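Compte rendu de la réunion équipement – 13 juillet 2021

Bon, c'est moi qui tiens le stylo cette fois, soyez indulgents ! Je mets au propre tout de suite parce que la dernière fois j'avais attendu et je n'arrivais plus à me relire.

**Devis Kirno.** On a enfin la nouvelle version, celle qu'on réclamait depuis mai. Deux préhenseurs, le jeu de doigts de rechange et la mise en service, mais toujours pas la formation (elle est en option, et l'option pique un peu). Je relance pour savoir si on peut former trois personnes d'un coup au lieu de payer par tête.

**Skalico.** Leur bras me plaît beaucoup, je ne m'en cache pas, sauf que le délai est de 40 jours ouvrés et que le support de fixation est facturé à part – 1 000 euros, quand même. On garde l'offre sous le coude jusqu'à la prochaine réunion.

**Textile.** Longue discussion sur la manipulation des tissus souples, tricot compris, qui va peser lourd dans le choix. Je voudrais que les essais de prise passent avant toute signature.
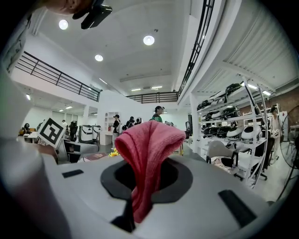
Nikau McAlister n'est pas d'accord sur l'ordre des choses : selon lui, si on attend la fin des essais pour commander, on perd le créneau de livraison de Kirno et on se retrouve à l'automne les mains vides. Il préférerait commander un seul préhenseur maintenant, avec une clause de reprise, et décider du second plus tard. J'avoue que ça se défend, et on est partis là-dessus, à condition que la clause soit écrite noir sur blanc.

**Budget.** La ligne Rutherford couvre le premier préhenseur, pas les consommables. Pour ceux-là, on tape dans Leronitz, il reste de quoi faire – j'ai revérifié le tableau pendant la pause.

**À faire**

- moi : relancer Kirno (formation, clause de reprise)
- Nikau : liste des tissus à tester, avec les mailles fines
- à voir ensemble : les étagères, on n'a pas eu le temps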